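Visit to the Broltum laundry, Gamdale

Our group went to see Broltum on a Wednesday in September. Broltum washes and folds workwear, towels and gym kit for businesses in and around Gamdale, and it has been trying out robot folding on one of its lines. Eleven of us signed up from the members' list, mostly people who run small laundries or hotel linen rooms, and we met at the goods entrance at 9:30.

Iqra Sethi, the site manager, took us through in two groups. I was in the second, so we had coffee first and looked at the route maps on the wall of the drivers' room.

The wash side

Not much has changed here in years. Bags come in on cages, get weighed and go to sorting. Sorting is still done by hand, and Iqra does not expect that to change soon. People leave pens, badges and once a full set of van keys in their pockets, and the sorters catch nearly all of it by feel. From there the loads go by overhead rail to the washers and on to the dryers. The rail was the last big purchase before the robots. It ended most of the cart pushing, and the older staff still talk about it more warmly than about anything bought later.

It is loud on this side. Bring your own ear protection if you have some you like – the foam ones at the door are small.

The folding room

Over 2000 pieces go through folding on a normal day shift. Flat items such as sheets and table linen go through an ordinary folding machine. Towels and shirts are folded at tables, and this is where the trial is running. Broltum calls the robot station Alix. The robot side of the project belongs to Mirjam Aebischer, who came over from the maintenance team and now spends most of her week on it.

The station is smaller than I had pictured. It has two arms on one rail, a speckled work surface in front of them and white walls on three sides. When our group got to it the grippers were at a black piece of cloth, with the top edge held fairly straight between them and the rest still in a heap. A folded pink towel lay on top of the stack in the corner, and the red tray on the other side was empty.

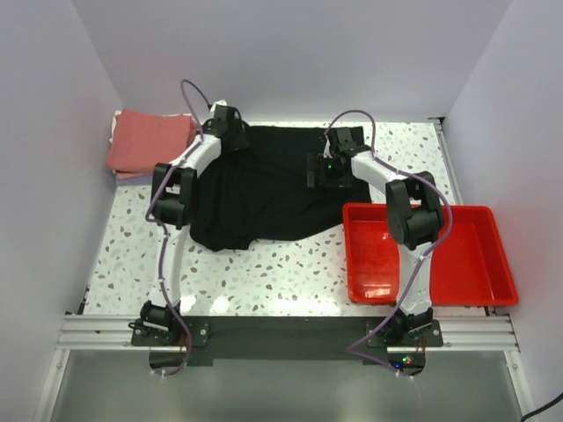 What the staff told us

We had half an hour with the folding team over lunch, without the managers, which I thought was decent of Broltum. There are 17 people on the team across both shifts. No jobs have gone so far, and they have that in writing until the end of the trial. After that they don't know, and a couple of them said so plainly.

The work itself has shifted. One person per shift now looks after the station. That means bringing pieces to it, taking away what is finished and refolding anything that fails the check. It also means stopping it when a sleeve gets caught underneath. The job rotates every 2 hours. Some like it as a break for the shoulders and wrists. Others find it dull, and slower than doing the pile themselves. A good folder is still well ahead of the arms on shirts, and everyone in the room agreed on that, Mirjam included.

The complaint I heard most was about pay. Minding the station took 3 days of training and there is no extra grade for it yet. Iqra said it is on the list for the next pay talks.

Questions from our group

Somebody asked about dark fabrics. Mirjam said black shirts took longer to get right than light ones, and that she still runs a few every morning before the shift starts. Thick towels are the easiest. Anything with a hood goes straight to the hand tables.

On cost, Broltum would not give us a figure. They did say that the floor work and wiring came to more than they had planned for, and that the planning software they use, Major, needed changes before it would count pieces from the station properly.

Practical notes

Parking is behind the boiler house – do not use the front, it is kept clear for the trucks. Closed shoes are required. The tour takes two and a half hours with lunch. Iqra is willing to take another group in the spring, and anyone who missed this one should put their name down with the office.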